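Two Taps

I'd had the Herkura pair for a whole morning before I managed to pick anything up, and when I did it was my own sleeve.

I should say that I'm normally good with kit. I write the long reviews for Orico (the ones people scroll past to get to the price) and in my time I've done label printers, conveyor belts, a floor scrubber that I still miss. So when the Flistow people offered us three days with their grippers I put my hand up before anyone else had finished reading the email. You hold one in each hand, you move things about, and the moves get turned into something a robot arm can have a go at. 125 pounds a day for the pair, training included. I thought, how hard can it be? It's a box. I've been moving boxes since I was a child!

Sota Shimada was the training included. He was very tall and very patient and he had a way of breathing in through his nose when I did something daft, so after an hour I could tell how I was getting on without looking up.

"Slower," he said. "You're grabbing."

"I'm picking it up."

"You're picking it up like it's the last one in the shop."

Fair enough, I was. The grips themselves I liked straight away. They sit well in the hand, my wrists didn't ache until after lunch, and the jaws close with your fingers so you forget quite quickly that the fingers aren't on the box. The cubes with the black-and-white patterns on top are another matter. You mustn't cover them, and I'm a person who covers things. I lean. I hunch. I found out that I do almost everything in life with my chin over it.

By teatime I'd done 43 goes and Sota had kept 20 of them. He read the number off his screen in a neutral voice and I went back to my room and practised on the kettle with a pair of salad tongs, elbows out, chin up, feeling a complete fool and also having rather a nice time.

The second day went better. I got a rhythm going, over, down, close, lift, across, down, open, and I stopped talking, and I don't stop talking for many people. Sota stopped breathing in. At one point I heard him unwrap a biscuit, and I took that as praise.

On the third day they let the arm have its turn.

I'd pictured more of an occasion. Sota pressed something and it set off across the table, a bit stiff in the shoulder, and found the box and closed on it and lifted. I was proud, I'll admit it, I had my hand over my mouth. Then it put the box down, and before it let go it tapped it on the table. Twice. Tap tap.

"What's it doing?" I said.

Sota looked at me. "That's you."

"I don't do that."

He turned the screen round and ran one of my good ones, and then another, and there I was. Tap tap. Every single time, just before I let go, as if I were knocking on the table to ask whether it was ready.

My dad had a stall on Ulloa market until I was nearly grown, tins mostly, and that was how he set down a tin. I hadn't thought about it in years. He said it was to settle the contents. I used to stand beside him in July with my hair stuck to my neck, handing him tins, and I suppose some of it must have gone in.

"We can take it out," Sota said. "It costs you time. It's only a matter of trimming the ends."

I asked him to run it again first. He ran it again. Over, down, close, lift, across, down, tap tap, open. It even waited a little between the two, the way he did.

"Leave it till I've had my tea," I said, and Sota, who was nobody's fool, went off to find a cup.

I've still got the review to write. Good points: comfortable, quick to learn, fair on price, excellent trainer. Bad points: you have to watch your posture, and the instruction booklet is dreadful. I've put four stars and taken it off and put it back. There's a box on our form marked "Anything unexpected?" and I haven't filled that in yet. 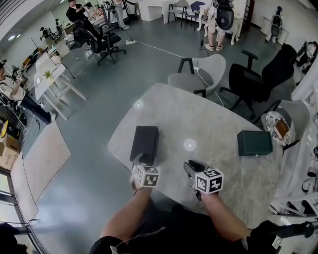
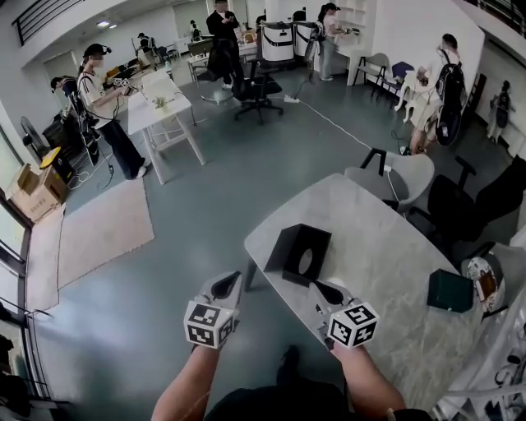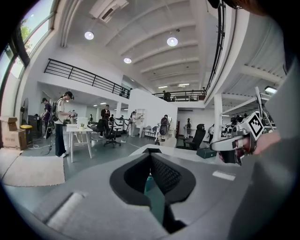
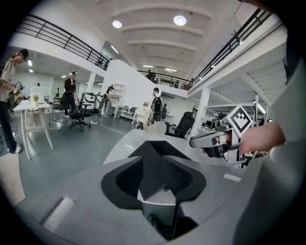
Hand-held grippers in use, all four pictures from the same room.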